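July, 4:40 p.m.

Soaked oats again, second batch from the Starell mill. I weighed out 65 g per jar this time, and Meinir Gwilliam kindly reran the viscosity on all of them while I was stuck on the phone. The coarse grind is still thickening slower than the fine one, which is what we hoped for, though jar four looks odd and I'd like to repeat it before we get excited!

Beta-glucan extraction is tomorrow, spun at 3,000 rpm, and please, everybody, label the tubes on the side as well as the cap. Oat flour gets everywhere on milling days (my poor sleeves!), so I'm leaving the soft black knit folded on the pink bedsheet at home and coming in something pale. Bring spare filters.

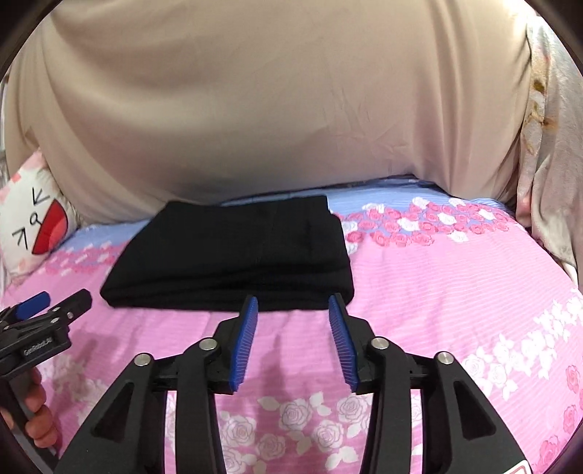
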